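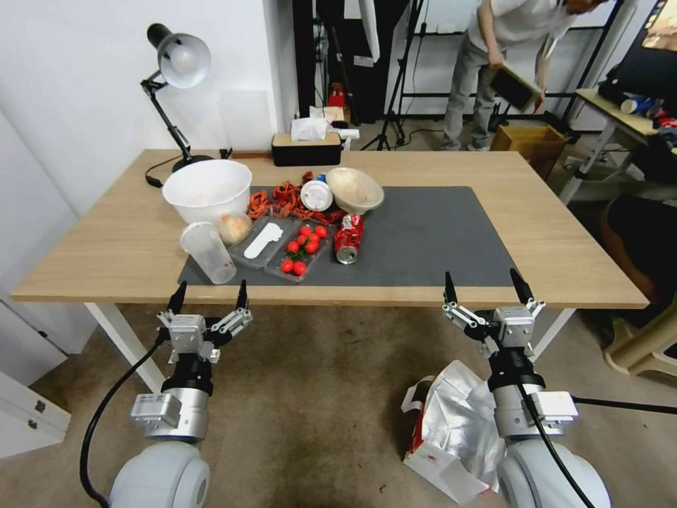 Apuntes de la sesión 2: conservación de alimentos frescos en casa

Bienvenidos de nuevo al taller de cocina doméstica del centro Lozano. En la primera sesión nos quedamos a medias con las legumbres, y prometo retomarlas, pero hoy me gustaría que habláramos de algo que todos hacemos a diario y casi siempre por costumbre: decidir dónde guardamos cada cosa cuando volvemos de la compra.

1. Lo que sigue vivo después de la cosecha

Una fruta o una hortaliza recién comprada sigue respirando. Consume oxígeno, gasta sus azúcares y pierde agua poco a poco, y lo hace más deprisa cuanto más calor tiene alrededor. El frío frena ese gasto, y de ahí que la nevera nos parezca la respuesta para todo. Pero hay especies de origen cálido que lo llevan mal: el plátano se oscurece, el pepino se llena de manchitas blandas y el tomate pierde buena parte de su aroma.

Con el tomate mi consejo es sencillo (y ya sé que en esto cada familia tiene su religión): fuera de la nevera mientras madura, lejos del sol y sin amontonarlo. Si ya está muy maduro y no se va a comer pronto, a la nevera, y se saca un rato antes de servirlo. Los de rama conviene dejarlos en su rama hasta el momento de usarlos.

2. El etileno, ese vecino inquieto

Manzanas, peras, plátanos y tomates desprenden etileno, un gas que acelera la maduración propia y la ajena. Junto a las hojas verdes hace estragos – amarillean enseguida – y en cambio nos viene de maravilla si queremos ablandar un aguacate duro como una piedra: se mete con una manzana en una bolsa de papel y se va mirando cada día.
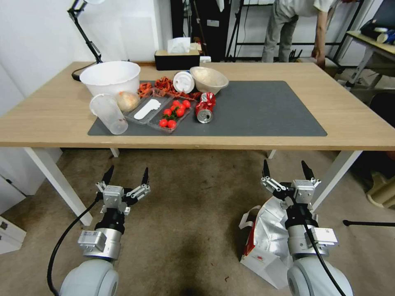

3. Cebollas, ajos y patatas

Los tres piden un sitio fresco, oscuro y con aire, pero las cebollas y las patatas mejor separadas, porque las patatas sueltan humedad y las cebollas se acaban pudriendo. Una cebolla ya cortada va a la nevera, en un recipiente cerrado. En julio, cuando las cocinas se ponen imposibles, revisad la cesta más a menudo.

4. El pan

En la nevera el pan se endurece antes, por mucho que nos empeñemos. El almidón vuelve a ordenarse y la miga se queda tiesa aunque no haya perdido tanta agua. Para el mismo día o el siguiente, bolsa de tela o de papel. Para más tiempo, congelador, cortado en rebanadas y bien envuelto. El plástico mantiene tierna la miga, eso sí, a costa de la corteza.

Para la próxima sesión

Anotad durante 9 días qué tiráis a la basura y dónde lo teníais guardado. Basta una libreta cualquiera. Traed también las dudas sobre congelación que se os vayan ocurriendo, que en el grupo anterior salieron muchas y nos faltó tiempo para el caldo.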